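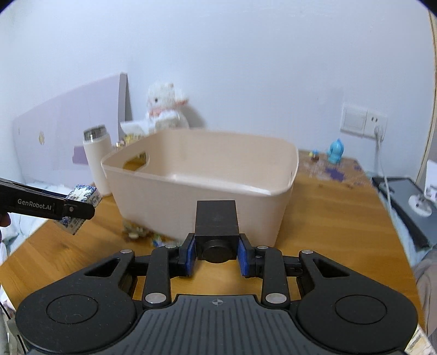 Tabletop clearing task at the Ullora site: one gripper closed on a black block in front of the bin, the second holding a small package.

Progress Report to the Araújo Fund
Project: Household Tidying from Hand-Held Demonstrations
Grantee: Feltedside
Prepared by: Renata Villalba, project lead
Submitted: March 16, 2021

1. Where we stand

The grant pays for a set of 1000 accepted demonstrations of everyday tidying, recorded by people using hand-held grippers in ordinary rooms. A demonstration is one full run of a task by one person, from the first reach to the last release. As of this report we have 240 accepted. That is behind the schedule in our proposal, which assumed we would be recording at full pace by the start of the year. We lost most of the first weeks to the mounting problem described in section 3. The pace since then has been steady, and we still expect to reach the full number inside the grant period.

Nine people have been trained to record. All of them have passed the practice set and can work without one of us in the room. Yurani Huaranga handles training and also reviews every recording before it counts toward the total.

2. What is being recorded

The work so far is almost all one task family, which we call table to bin. A mix of household things is spread on a table next to an open plastic bin. The person picks the items up with the grippers, one in each hand, and puts them in the bin. Some items on the table are meant to stay where they are, and the instruction card for the run says which ones.

We chose this task first for the range of grasps it needs. A hard block can be held almost anywhere. A box has a good side and a bad side. Cloth folds up between the pads, and if the person closes on a single layer it tends to slide out. Bags of dry goods shift their weight once they leave the table. The learning group at Vuvby, who train on our recordings, asked for more soft items after looking at the first batch, and we changed the item list to suit.

The grippers carry their own cameras, so the recording shows the fingers, the item and whatever is behind them. We do not clear the background. Bedding, wall sockets, toys and bottles stay where the household keeps them. Vuvby asked us early on whether we could use a plain backdrop for some runs, and we agreed together to leave that for a later phase, if at all.

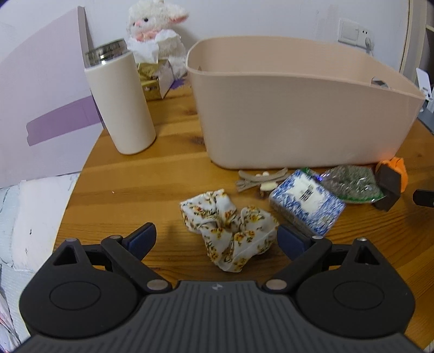

Open gripper over a bunched piece of floral cloth, with a patterned packet and a clear bag lying closer to the bin. Cloth is the item type we most need more of.

3. Problems and what we did about them

Camera mount. The first mounts turned slightly under load. The shift was small enough that the people recording did not notice it, but the finger positions worked out from the video drifted over the course of a session. We replaced the mounts and added a short check at the start of each session: the fingers are closed fully, opened fully, and closed again in view of the camera. Recordings made before the change were reviewed one by one. Those with visible drift were removed and are not in the total above.

Hidden items. When a gripper holds something large, it covers a good part of the view of the bin. People then lift high and drop the item in from above, and the release is hard to see. Yurani now asks for a short pause over the bin before opening the fingers. It adds a little time to each run and has made the release point much easier to mark.

Two hands at once. Using both grippers is faster, but early runs had one hand waiting in the air while the other worked. We do not reject these. We label them, and Vuvby can leave them out if they want to.

Repeated layouts. Left alone, people put the items down in the same places every time. The bin ends up on the same side, the cloth near the front, the packets in a row. We now use shuffled layout cards, and the person recording sets up from the card before each run. Reviewers check the opening view against the card. This was suggested by Vuvby and we should have done it from the start.

4. Review and labels

A recording is accepted when the task is finished, the camera view is usable all the way through, and the fingers are tracked without a gap. Failed grasps are kept as long as the person recovers and goes on. We think these are some of the more useful material we have — a learner that only sees clean pickups has no reason to try again after a slip.

Each accepted recording gets a task label, an item list, and marks for each grasp and release. Marking is slower than recording. At present Yurani and I do all of it, and there is a backlog of recordings that look good but have not been marked. None of the backlog is counted in the 240.

5. Storage and spending

We bought 1000 GB of storage under the equipment line. It is enough for the accepted set, but not for the accepted set plus everything we rejected. We have started deleting the drifted recordings after keeping the session notes. Replacement mounts came out of the repair line, which is now nearly used up. Payments to the people recording are under plan, in step with the slower start.

We would like to move part of the unspent recording money to marking, so that we can bring in a second reviewer for the backlog. The total would not change. A revised budget sheet is attached, and we would need a yes or no before we can offer anyone the hours.

6. Next period

Recording will go on with table to bin until the soft items are better covered. After that we will start the reverse task, taking named items out of a full bin and setting them on the table. Two trial runs of it have been done and the instruction card needs rewriting, as both people read it differently.

The next batch goes to Vuvby in May, with their notes on it to follow in our next report to you.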